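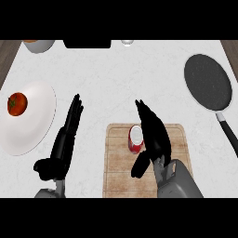
White marble with grey veining, and a pair of robot arms over it.

I spent most of July cleaning up a spreadsheet I didn't build. It belongs to the community hall in Emgate, and it tracks who has hired which room, what they paid and whether they got their bond back. Osvaldo Longo set it up years ago and it does the job, but when he handed it over to me it had 1,821 rows and five different ways of writing the same date.

The dates were the worst of it, so I'll start there. Some were real dates. Some were text that looked like dates. You can tell them apart quickly if you clear any alignment on the column, as real dates sit on the right of the cell and text sits on the left. I had 184 on the left.

My first try was Find and Replace, swapping full stops for slashes. It fixed a good number of them and quietly got others wrong. My computer was set to US regional format, so 4.7 turned into April 7 when it should have been 4 July. Anything with a day over 12 stayed as text, and those were at least easy to find. I closed the file without saving and started again from the copy.

What worked was Text to Columns. Select the column, go to the Data tab, click Text to Columns, choose Delimited, click Next, untick every delimiter, click Next again and then pick Date and DMY from the little list. Click Finish. It reads each cell as day, month, year whatever your regional settings say. I did the full stops first, then ran this over the lot.

That left a handful where someone had typed things like "Tues arvo" in the date column. I fixed those by hand from the paper book.

Next was the names. Chae-won Song hires the small room for her choir and she was in there as Chae-won Song, Chae Won Song, C. Song and Song, with spaces after some of them. TRIM takes care of the spaces. Put =TRIM(B2) in an empty column, fill it down, copy it, then Paste Special – Values back over the original. Don't skip the values part or you'll end up with a circular reference when you paste.

For the spellings I made a second sheet with two columns, the wrong version on the left and the right version on the right, and used VLOOKUP with FALSE on the end. I left the FALSE off the first time and half the bookings went to a karate club. There were 159 lines in that list by the time I was done. It was dull work but I can use the list again if old rows turn up.

Khoa Khổng asked why I didn't move the whole thing to proper booking software. We looked at one and it was more than the hall wants to pay. A spreadsheet is fine for a hall with three rooms.

Last job was stopping it from happening again. I put data validation on the date column so it only accepts dates, and a drop-down list on the room column. Ha-neul Yeo has been entering bookings since then and rang me once, when it wouldn't let her type "TBC". I added a notes column for that.

I still haven't touched the bond sheet. It has merged cells all the way down, and I'll need to unmerge them and fill the gaps before any of it will sort. I'll write that one up when I get to it.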